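Cotton swab

From the Endar Household Encyclopedia

A cotton swab is a short stick with a small wad of cotton wound around one or both ends. It is used for cleaning, for putting on ointments and makeup, for taking samples and for many kinds of craft and repair work. In everyday speech it is often called by a brand name. In British English the usual term is cotton bud.

Contents
1 Construction
2 Materials
3 Uses
4 Ear cleaning
5 Packaging and storage
6 Disposal
7 See also

Construction

The common household swab is about 3 inches long, with cotton at both ends. Medical swabs are usually twice that length and carry a tip at one end only, so that the other end can be held without touching anything that must stay clean. Tips come in several shapes. The rounded tip is the standard one. Pointed tips are sold for makeup and for cleaning small parts, and spiral or ridged tips are common in East Asia.

The cotton is first combed into a loose ribbon called a sliver. A machine feeds the sliver onto the end of a turning stick, where it is wound tight and shaped. A small amount of binder may be added to keep the fibers from coming loose. On better swabs the tip covers the end of the stick with a thick enough layer that the stick can't be felt through it.

Materials

Sticks are made of wood, bamboo, rolled paper or plastic. Wood was the earliest material and is still common in medical supply - it is stiff, cheap and does not soften in alcohol. Birch is often used. Its main fault is that it can splinter when bent. Rolled paper bends before it breaks but weakens when soaked. Plastic sticks, usually polypropylene, were the most common type in many countries until restrictions on single-use plastics took effect.

Tips are made of cotton in nearly all household swabs. Swabs for laboratory sampling more often use polyester, rayon or nylon, as cotton and wood can both interfere with certain tests.

Uses

Household uses include applying antiseptic or cream to a small area, correcting nail polish and eye makeup, and cleaning around keys, hinges and faucet bases. Model builders use swabs to lift wet decals and to smooth filler. In the repair of tape decks and cameras, a swab dampened with isopropyl alcohol is a standard tool for heads and contacts.

Art conservators often roll their own swabs from loose cotton and a bamboo stick, so that the size of the tip can be matched to the work. The conservator Nanami Sakai describes the method in her handbook for the Wada workshop, and advises rolling the swab over a painted surface and never rubbing it.

Ear cleaning

Doctors generally advise against putting a swab into the ear canal. It tends to push wax deeper, and it can scratch the canal or puncture the eardrum. Many packages carry a warning to this effect. Swabs may be used on the outer ear.

Packaging and storage

Swabs are sold in plastic tubs, cardboard boxes and bags. Bags are the cheapest form and are often sold as refills. An opened bag should be closed again or emptied into a lidded container, as loose tips pick up dust and damp. Sterile swabs are sealed in paper or film, singly or in pairs, and are no longer sterile once the wrapper is torn.

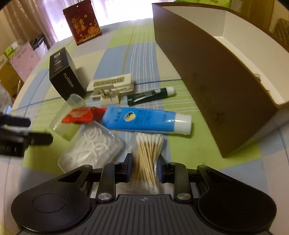 Disposal

Swabs should go in the trash and should not be flushed. They pass through screens at treatment plants and can reach rivers and beaches, where plastic sticks last for many years. Swabs with wood or paper sticks and pure cotton tips can be composted if they have not been used with chemicals, nail polish or medicine. The sticks break down more slowly than the tips.

See also

Cotton ball
Dental floss
Gauze
Toothpick

Page last edited Wed 20 November by Kenta Hattori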